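Home | News | Field Notes | People | Donate
4 min read
28 shares | 4 comments

Back from Talura, and already packing

Karthikeyan Poojary has been home for two weeks and still wakes up at five, when the generator used to start. He's a logistician, not a doctor, and he says so early in the call, twice. "People hear medical relief and they think I stitch something. I move boxes. I argue about trucks."

The boxes went to Talura, after the May floods took out the river road and left the district hospital running on one floor. Poojary got there nine days later with the Wurnell Relief Fund. He'd been told to expect a warehouse. There was a school gym with half a roof.

"First night I slept on the oral rehydration salts," he says. "Not comfortable. Lumpy."

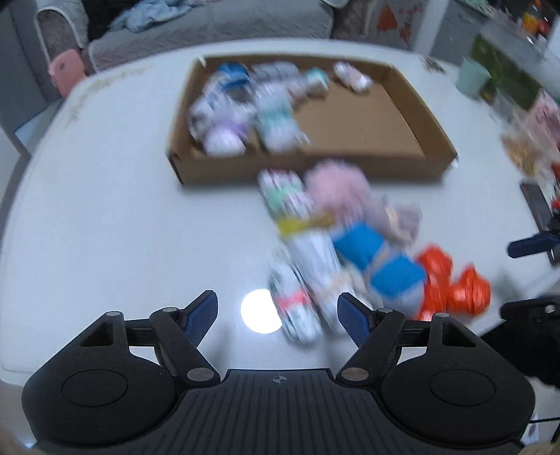

The job was cholera, mostly. Or keeping ahead of it. By the end of the first month the treatment center had admitted 3,861 patients, and every one of them needed fluids, a bed with a hole in it, a bucket, clean water, chlorine. Chlorine was the headache. It came by road from the port and the road was gone, so it came by boat, and the boat owners didn't want it anywhere near their fish.

"I understood them completely. I would not want it near my fish."

So they paid for the fish. Bought the whole catch some mornings, cooked it for the staff. He says the finance office back home had questions.

Who else was there? Local nurses, and he wants them mentioned before anyone who flew in. Most had lost houses. Some worked the night shift and then went off to dig mud out of what was left. Also Gerrit Verstraete, a water engineer, older, seven or eight of these emergencies behind him, who set up the tanks on the hill above Stisilell and then refused to leave them.

I reached Verstraete seperately, on a bad line.

"Karthik is polite about it," he said. "The first pump we had was rubbish. We lost two days. Two days in a cholera outbreak is a long time and I am still angry." Was anyone held responsible? A long pause. "I wrote a report."

The second pump held. From there the camp at Stisilell had water at 28 taps, and admissions started to drop the week after. Verstraete won't call it cause and effect. Poojary will.
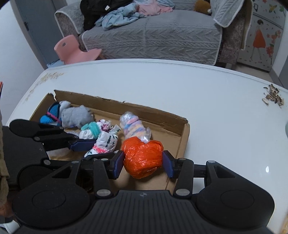
What went wrong, apart from the pump — he has a list. Fuel. Radios with the wrong chargers. A shipment of 485 blankets that arrived in the hottest week of the year and sat by the door, in everybody's way, until the rains came back and then they were all gone in an afternoon. "So maybe that was good planning. I will say it was planning."

And the bad days? He goes quiet. There was a family from upriver, came in too late, a grandmother and two kids. One of the kids made it. He carried her bag to the truck when she left. He doesn't want to say more than that and I don't push.

He thinks agencies pull out to fast. The cameras go, then the money, and the hospital is still on one floor. Wurnell has funding for Talura through the spring, after that it's unclear. "Ask me again in May. No, ask them."

Next up is a training post in Hendriks, teaching new recruits how to run a supply chain when there's no chain. Two months, real bed. His mother is pleased. Then probably Talura again, if there's a contract.

Does he want to go back? "The gym roof was fixed the day I left," he says. "I would like to see it from inside when it's raining."

Posted 11/15/23

Share | Comments (4)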